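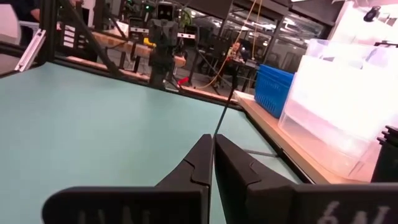 Severyn Pasichnyk wrote to us in November that he had wanted to build a robot arm for many years, but in his flat there is only a kitchen table, and the kitchen table is needed for dinner. He asked if a person without an engineering diploma may come. Yes, he may. Most of us came with the same question, and we keep his letter near the door because it explains our workshop better than we could do it ourselves.

About Bistunmont

Bistunmont is a shared workshop in Tostport for people who build robots in their free time. We rent one large room on the ground floor of the old Kuzmenko building, on the side of the river. The name comes from the first machine which was built by our members, a small wheeled thing that was supposed to climb stairs and climbed two of them. The wheels are still in use on another project.

We are not a school in the strict sense, and we do not give certificates. We are a place with tables, tools, electricity and other people who have already made the mistake you are going to make. Some members build alone. Others share one arm between three or four persons and agree in the evening who will change the code and who will change the screws.

What we build

The largest part of our work now is arms and grippers. A gripper looks like a simple thing, two fingers that open and close, but it takes more evenings than all the rest. The fingers must meet in the same place each time. If one is a little bit higher, a coin or a thin card will slip out, and then you look for the fault in the software for a week. We advise every new member to begin from the fingers and to close them many times by hand before any motor is connected.

We also work on wheeled bases, on small cameras for the wrist of an arm, and on cables. Cables are a subject of their own. An arm that moves well without its cable can move very badly with it, so please leave enough length at every joint, and fix the cable in the place where it bends the least.

How a build goes

You come with an idea or without it. On the first evening an older member shows you the room, the power switches and the red stop buttons. You get a box with your name for your parts. After that you choose a table and begin.

We ask that each build has a notebook, on paper. Write in it what you changed and at what hour. It is boring to write and very useful to read, especially if another person continues your build after you.

Nothing with a motor larger than 100 watts runs when you are alone in the room. This rule has no exceptions, also not for founders.

The Zollholm arm

Our longest common project is called Zollholm. It is an arm for the table, with a reach of 900 millimeters, and it should be possible to build it at home with a hand drill, a saw and a borrowed printer. The drawings are in the third version. In the second version the elbow was too heavy and the shoulder motor became hot after a short time, so we moved the motor down to the base and used a belt. Now it is better, but the belt makes a noise which we do not like. If you know something about belts, you are very welcome.

Membership

The membership costs 135 per quarter and includes your box, a place at a table and the common tools. Screws and wire are free in small quantity. For motors, boards and printing material you pay yourself. Students pay half. Guests can come in the evening after 6 p.m. and look, ask and hold a flashlight.

We speak several languages in the room, and English is the one in which we write the notes. If your English is slow, it is not a problem, ours was also slow.

To arrange a first visit, please write a few lines about what you would like to build, or ring the bell marked Bistunmont at the side entrance and wait a little, the room is long.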